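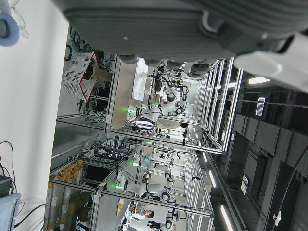

10/10/2024

Gusley yard, coupling trouble again

Finally got a free evening, so I put the little tank engine back on the yard tracks and tried to find out why she keeps dropping wagons on the second siding. Two sidings, same turnouts, same rail, and only one of them gives me grief!

First guess was the uncoupling magnet. I'd glued it in back in September and it sat a hair proud of the ties, so I pried it up with a putty knife, shaved the foam underneath and set it again with two dabs of white glue. Better, but she still let go of the Plureo box car every time I backed in slowly. At a faster crawl she held on. Typical.

Then I got the height gauge out (should have done that first, I know). The box car's coupler droops. You can't see it from the side, but the gauge doesn't lie. One thin fiber washer on the truck screw and it lined up. Ran the whole string in and out for a good while after that and only lost the brake van once, and I think that was me bumping the fascia.

Things I tried along the way:

Cleaned the rail heads with a cloth and a drop of alcohol. Lots of black muck, no change to the coupling.

Added weight to the short gondola. It now tracks nicely through the curve and no longer hops at the frog. Keeping that.

Swapped the Xia decoder's start voltage down a notch. She creeps beautifully now, though she hums more than I'd like. Might go back up one step.

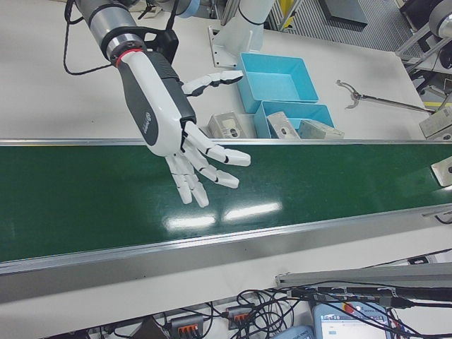

Filed the point blades on the Seltcombe end. Just a touch with a fine file, and then wiped the dust off with a dry brush.

Still open

The sound of the motor at low speed bugs me. I want to have the body off and look at the worm gear - there could be old grease in there that has gone stiff.

The 60 cm fiddle stick is too short for the engine plus five wagons. Either I cut a new one or I live with four. I'm leaning toward four, it makes the shunting puzzle harder anyway and I kind of like that.

Also need to order more of those washers. I used the last one tonight and there are at least three other cars I haven't put on the gauge yet.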